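Wall Color and Sleep in Student Housing at Povbridge
Final report, Environment and Behavior project
Oct 12, 2002

1. Why we picked this

Everybody in the dorms complains about sleep. Noise, roommates, the radiators. Our group wanted to look at something cheaper to change than radiators, so we went with paint. Povbridge repainted part of Firdale Hall over the summer and left the rest the old cream color, so there were already two kinds of rooms in the same building with the same beds and the same heat. That is pretty close to a ready made experiment and we didn't want to waste it.

The question: do people in the blue rooms say they sleep better than people in the cream rooms? Second question, added later: does it matter which way the window faces? We added that one because the first person we talked to said the color was fine but the sun wasn't.

2. Background reading

Short version. There is a lot written about color and mood and a good part of it is opinion. Decorating books say blue is calming. They all say it, and mostly they say it in the same words, which made us wonder who copied who. The psychology articles we found in the library were more careful. Several used small color chips in a lab, and a chip is not a wall you live with for nine months. Others used whole rooms but only kept people in them for an hour or so.

Two things came up often enough to take seriously. One, how light or dark a color is may matter as much as what color it is. Two, people's answers change depending on whether they know the study is about color. We tried to deal with the second one (see Method). The first we could not do much about. We took the paint we were given.

We also read some on light and sleep, which is a seperate subject really, but it kept showing up. Morning light wakes people. Heavy curtains help. Not exactly news.

3. Method

Paper survey, one page, under doors. 500 printed. We got 126 back, and 116 of those were usable. The other ten had no room number, so we couldn't tell what color the walls were.

The survey was titled "Living in Firdale" and had fourteen questions. Only four were about sleep. The rest were on laundry, noise, the kitchen, bikes, so that color wouldn't stick out. Color itself was never mentioned except in one question near the end, "Is there anything you would change about how your room looks?" with a blank line.

Sleep questions were:
– how long it usually takes to fall asleep
– how many times you wake up in a normal night
– how rested you feel in the morning, 1 to 5
– what time you usually go to bed

We looked up room numbers on the housing plan to get paint color and window direction. Housing wouldn't give us the plan on disk so this was done by hand, twice, by two different people, and where they disagreed we went and knocked.

Paint was Perron interior flat in both colors, same number of coats. Bedding and curtains are whatever people brought. We did not control for that and should have asked.

4. The rooms

The blue is a grayish slate blue, flat finish, and it goes on all the walls, no accent wall. In the cream rooms it is the same deal, one color everywhere. Ceilings are white in both. Furniture is the standard set, bed, desk, chair, the dresser with the bad drawer.

 A few square feet of color on a chip looks like nothing. Put it on two walls that meet in a corner and it takes over.

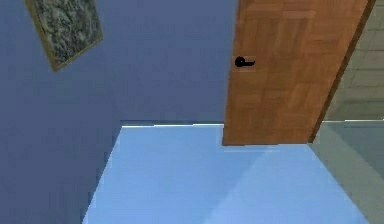
5. Results

Falling asleep. Blue room people reported falling asleep a bit faster. The gap was small, a few minutes, and when we dropped the three people who said they lie awake for over two hours most of it went away.

Waking up in the night. No difference. Noise is what wakes people up, according to pretty much every comment we got, and the side of the building by the loading dock was worse in both colors.

Feeling rested. Slight edge to blue on the 1 to 5 question. But the blue rooms are mostly on the west side! The painters started there and didn't get all the way around before the semester. So the blue people get less morning sun. When we compared only west facing rooms, blue against cream, the scores were nearly the same. There weren't many cream rooms on that side so we can't say much.

Bedtime. Same for both. Late.

What would you change. This was the best question on the survey and we wish we'd asked more like it. Cream people wanted "any color". Blue people were split – some liked it a lot, some said it was dark in the winter or like being inside a sock. Several people in both groups asked for hooks. One person wrote a full page about the closet door.

6. Discussion

We can't say blue paint helps anybody sleep. We can say that window direction looks more important and that it got mixed up with color in a way we didn't notice until the data was in. If we had checked the housing plan before printing the surveys we would of seen it.

The other problem is the return rate. People who fill out a survey about their dorm may be the ones with something to complain about. Or the ones who go to bed early and have free time. No way to know.

Self report is weak too. Ask someone how long it takes them to fall asleep and they guess. A sleep diary for two weeks would be better and we have a draft of one in Appendix B.

7. Costs

Printing and copying was most of it. Two rolls of tape, one box of envelopes, candy for the return box (didn't help). Total $6.89 over what the department gave us, split between the group.

8. What we would do next

Start over in November with the diary. Match rooms by window first, color second. Ask about curtains. Include Zaditz House if they let us, because it has cream rooms on the west side and would fix the gap.

Also repeat the survey in spring when the mornings get lighter. If sun is the real cause the east side scores should drop.

Appendix A: survey form
Appendix B: draft sleep diary
Appendix C: room list with paint color and window direction (numbers removed)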